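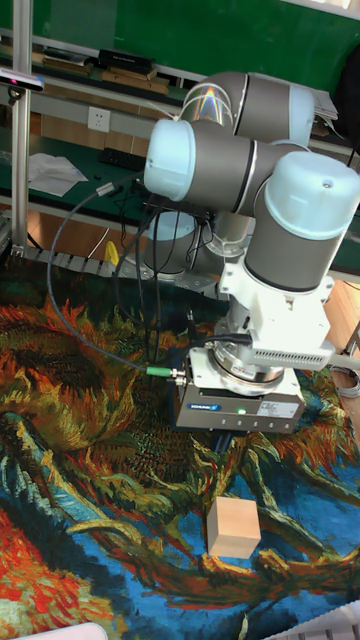

Grirkley Cell Set-Up Guide
Section 2: Before You Order Anything

Most of the money in a robot cell is spent by people who have only thought about the arm. Read this section before you sign a purchase order. If you have already signed one, read it anyway, and sit down first.

2.1 Work out what you are buying

1. Write down the heaviest object the arm will lift. Add the weight of the gripper, the coupling, the bracket between them and whatever hangs off the side. The arm has to carry all of it, all day, and the brochure figure does not include any of it.

2. Write down the longest reach you need, measured from the center of the base. Do this with a tape measure and a second person. Do not do it from memory.

3. Choose the gripper before the arm. The job happens at the fingers. A small wooden cube and a bag of frozen peas want very different fingers, and the arm has no opinion on the matter.

4. Check how the gripper mounts. If the bolt patterns don't match, you need an adapter. Adapters are small, dull and never in the quote.

Note: Every adapter moves the fingers farther from the wrist and eats into your payload. Go back to step 1 and do the sum again.

2.2 The budget sheet

5. Open the Closura planning sheet that came with this guide. It has 6 tabs. The arm has one of them, which should tell you something.

6. Fill in the Cables tab first. Allow for power, gripper signal and any sensors you plan to mount, and leave enough slack for the wrist to turn through its full range. Cable that fits perfectly in the home position will be too short everywhere else.

7. Fill in the Structure tab. Include the bench, the posts, the crossbars for sensors and the fasteners. Grirkley extrusion kits include 216 fasteners. Order a spare bag now, while you are still in a good mood.

8. Fill in the Work Surface tab. Mats, rugs, boards and printed covers all wear out, and a patterned surface can upset a vision system that was perfectly happy on plain gray. If you want to test on busy backgrounds, price several.

9. Enter 85 hours of staff time for first set-up. Customers routinely change this to a smaller number. The sheet lets them.

Caution: Do not move money out of the Safety tab to pay for a better gripper. The sheet will turn red, and so, in time, will your safety officer.

2.3 Planning the space

10. Mark the full reach of the arm on the floor or bench with tape, then keep keyboards, paper and coffee outside it. Paper migrates. Leave room for that too.

11. Find your wall outlets before you decide where the base goes. An outlet behind a loaded bench counts as one you will be crawling toward.

12. Keep 1000 mm clear on the side you will use for service access. A shelf above the bench is fine. Storing boards in the service gap is how the gap stops existing.

2.4 Placing the order

13. Order the arm, the gripper and the adapter together, and ask for one delivery date. The Milošević adapter range ships from our Kamville warehouse and has the longest lead time of anything in this guide, despite being the size of a sandwich.

14. Ask each supplier for the connector type at both ends of every cable. "Standard" is not a connector type.

15. If your budget closes in February, send the order in before the holidays. Quotes expire, and the new one is never lower.

Note: Keep all packaging until the gripper has been powered up and its status light checked against the maker's own manual. Return shipments in a borrowed box are not covered.

Go on to Section 3, Unpacking and Mounting the Base, once everything on the order has arrived. The adapter counts as everything.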